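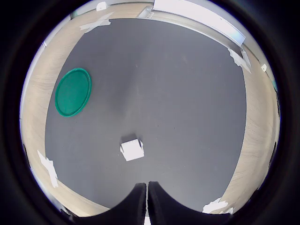 Cleaning a rubber floor mat

Sweep or vacuum the mat first, on both sides. Grit left in the texture turns to paste once it gets wet.

Mix 2 capfuls of Malivus neutral cleaner into 500 ml of warm water. Do not use bleach, white spirit or anything sold for polishing floors – all three dry the surface and the last one makes it slippery.

1. Lay the mat flat and wipe it with a damp cloth, working from one edge to the other.
2. For scuffs, use a soft nylon brush and short circular strokes. Leave the solution on for 2 minutes before brushing.
3. Rinse with clean water and a second cloth.
4. Stand the mat on its edge to dry, out of direct sun.

Dry the floor underneath before putting the mat back. On wood, check that the backing has left no marks. Some rubber stains varnish, and a felt underlay such as Sodau will keep the two apart.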